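Visit report: Sadow open day, Drelley

Date of visit: October 4, 2024
Written by: Amancay Cáceres, purchasing, Sudlow
For: the equipment budget group

Why we went

We have money set aside in next year's plan for one automated handling cell in the returns and repacking area. The plan was written in July from brochures and two phone calls, and several of the lines in it were guesses. Sadow holds an open day at its Drelley site once a year and lets buyers see working cells and talk to the people who run them. I wanted to check our guesses before we ask for quotes.

Drelley is an easy drive but the car park is small and was full when I got there. Visitors were sent to the field behind the loading bay. If anyone goes next year, wear boots.

The morning talk

The talk was given by Sadow's sales side and was mostly about the company. The useful part was a slide on how their customers' spending had split over the first year. The arm and its controller came to less than half. The rest went on guarding, fingers, a table or conveyor, training and the hours needed to get each item working. Our plan has the arm at nearly three quarters of the total, so we have either left things out or priced them too low. I think it is both.

A man from Mahasneh, who make fittings for doors and gates, spoke after that. They bought a cell from Sadow two years ago. He said the first months were slow and that he would have budgeted for a person's time to look after it if he had known. They now have one technician who spends 14 hours a week on it. He did not think this would fall much further because they keep adding new items.

I asked him what he would buy first if he started again. He said spare fingers and a second set of cables.

The floor tour

We were taken round in small groups. There were three areas open: palletising, machine loading, and what Sadow calls mixed items. I spent little time in the first two as they are not what we need. The palletiser was large, loud and well fenced. It would not fit in our returns area without moving the racking.

Machine loading was tidy and looked simple, but every part was the same and arrived in a tray. Our goods do not arrive in trays.

Mixed items was the area I had come for. The task there is to pick up small hardware and other loose goods of different shapes, one at a time. This is close to our repacking work, where a tote can hold anything a customer has sent back. The gripper has two fingers with straight inner faces and a small camera at the wrist. The staff change the goods through the day and keep a record of what the gripper could hold and what it dropped.

They were open about the failures. Thin flat items were the worst, followed by anything in a loose plastic bag. Small solid items with flat sides were the most reliable. I was told the list they work from has 668 items on it, and we can send them some of ours to be tried before we order. There is no charge for the first batch. After that it is by the day, and the price depends on whether we want a written report.

Fingers and wear

I had put fingers down in our plan as a one-off cost. This needs to change. Metal goods mark the fingers and chip the edges, and the shape of the edge matters when picking up small things. A good share of our returns are locks, hinges and brackets, so we should expect the same.

The brass padlock is a fair match for our own stock. It was held by the sides of the body with the shackle clear above the finger tips, and the scuffs, scratches and small chips on the right-hand finger are the sort of wear we need to allow for.

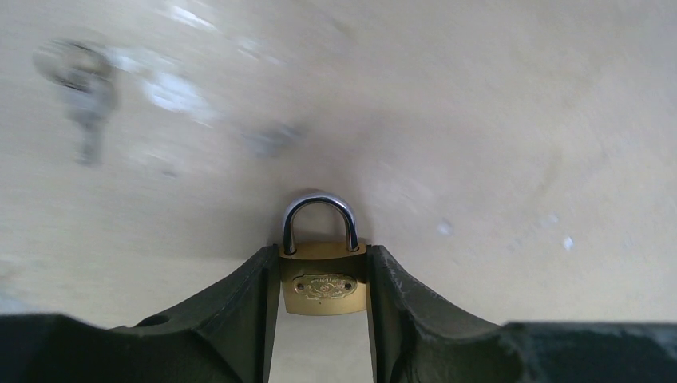

What it would cost us

Sadow would not give a full price without a site visit, which is reasonable. They did give prices for some of the smaller parts, and I have used these to correct the plan:

Fingers. A matched pair, cut to their standard shape, is priced at 1,000 with fitting. We should plan for the pair supplied and one spare pair in the first year, then look at our own wear.

Guarding. Not priced yet. It depends on whether staff need to reach into the totes while the cell is running. I would like an answer on this from the shift leads before the site visit.

Training. Two people, three days each, at Drelley. Travel is on us. The course is run four times a year and the next one is already full.

Technician time. There is nothing in our plan for this. Going by Mahasneh, I would put in two days a week for the first year.

Trial of our own goods. Carriage only for the first batch.

Service contract. There are two levels. The cheaper one covers phone help and one visit a year. The dearer one adds a loan arm if ours is out of use for more than five working days. I did not get a clear answer on whether worn fingers are covered under either and have asked for the wording.

Things I did not find out

How long delivery takes at present. I was given two different answers by two people.

Whether the camera copes with the lighting in our returns area, which is poor at the far end. They suggested measuring it before the site visit.

Whether the cell can be moved later. We may give up that corner of the building when the lease is reviewed, and the floor fixings could be a problem.

Next steps

I will pick the goods for the first trial batch with the returns team. It should include the awkward things as well as the easy ones: bagged screws, flat plates, at least a few padlocks in different sizes, and something with a loose cord.

I will rewrite the budget lines for fingers, training and technician time and send them round. The arm itself can stay as it is until we have a quote.

The site visit needs a half day from somebody in maintenance who knows where the power and air lines run. Please let me know who that should be.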